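Larnholm Shared Workshop - gripper build group
Minutes, Thursday 30th May

Notes by me again, Noeline McPhee, as I had the only working pen. We had a good turnout and started late (parking!).

Last meeting's minutes were passed with one fix - the spare servo came out of the Wallus kit, and I'd written Stoyanova. Sorry, both.

Money first. We've spent 3,173 on the build since January and there's roughly 200 left in the pot. I said I'd rather hold that back for bearings, and after some grumbling that was agreed.

Then on to the hand-held units and the fruit-sorting job we want the arm to learn.

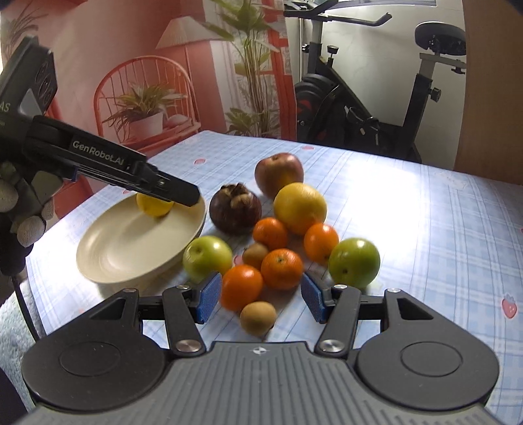

I'm still in favor of keeping the finger pads as they are for now. Grisden wants to try a softer set, and I can see the point, but we'd be changing two things at once and I'd never know which one helped. We voted to leave the pads alone until we have 90 good runs saved. Grisden will print a test pair anyway, at Grisden's own cost.

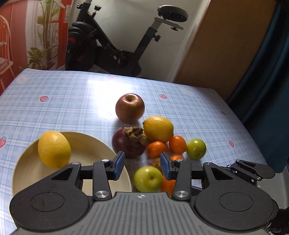
Finger opening was the long item, and it took us right through the tea break. I want one setting that works for everything, and Stoyanova would like two. My worry is the size range - there's a small green apple right between the blue pads, and the mandarins farther back are small too, but then you've got that pomegranate with its dried-up crown sticking out of the top! We settled on one setting to start with, and I'll write down every fruit that gives us trouble.

Actions: Wallus to order screws. Me to label the charging leads (yes, I know, I said that last time).

Closed at 11, later than any of us meant.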